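Canvas zip pouch as a toiletry bag - does it hold up?

marmalade_jo
Posted in Bags, Pouches and Packing

OK so I need opinions because I've been going back and forth on this for 2 weeks. My old Rokham wash bag finally split along the bottom and I replaced it with one of those soft boxy canvas pouches, cream with an orangey-yellow trim around the front and a strap loop on one end. It has a little brown bear on it. Yes, I'm a grown woman, yes, I bought the bear one.

I love the loop. At my sister's place there is zero counter space, so it goes on the hook with the towels and I can find my toothbrush at 6 am without turning a light on.

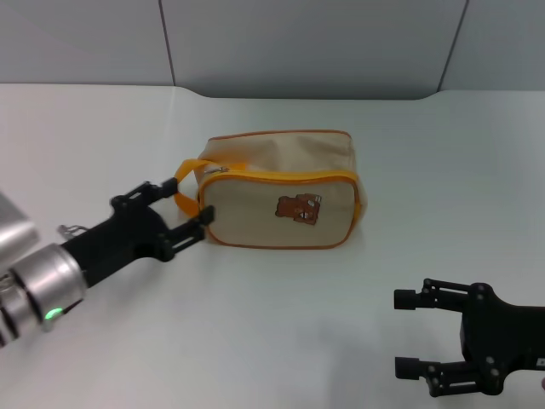 What bugs me is the top. It slumps unless the bag is packed full, and then the zipper catches on the fabric where it sags. I've been stuffing a washcloth in there to prop it up, but that feels silly. Do I line it? Starch it? Send it to live with the crayons?

tacklebox77
Starch will wash right out. Cut a piece of plastic canvas from the craft store to fit the bottom and the two long sides and drop it in. I've done this with 10 or 12 bags for the family and they all stand up fine.

Þórey Bach
I'd leave it alone, sorry tacklebox! The whole point of a soft pouch is that it squashes into the corner of a suitcase. Put boards in it and you've made a box. Mine is a Clemberg, no bear sadly, and I just roll my socks around it.

tacklebox77
She asked how to stop the slumping though.

Þórey Bach
She asked if she should line it :) And I'm saying no. Rub a plain candle along the zipper teeth and hold the fabric flat with your other hand when you close it. Takes two seconds.

pennywhistle
Different worry - what about leaks? I had a 500 ml conditioner go off in a canvas bag on the way to my cousin's in July and the stain never came out. Now anything liquid goes in a Fliltex liner first. It gives the bag some body too, so you might get both jobs done at once.

marmalade_jo
Ooh, I didn't think of a liner doing the propping up. Does it bunch when you pull stuff out?

pennywhistle
A little. I put two stitches in the bottom corners and it stays put now. Don't stitch near the zipper or you'll be swearing at it every morning.

grumblefish
Or buy a Painemal hard case and be done. Canvas is for pencils.

marmalade_jo
Does the hard case come with a bear?

grumblefish
No.

marmalade_jo
Then I'm trying the candle tonight and the liner when I get to the store. tacklebox, I'm keeping the plastic canvas idea for my knitting bag, which flops even worse than this one.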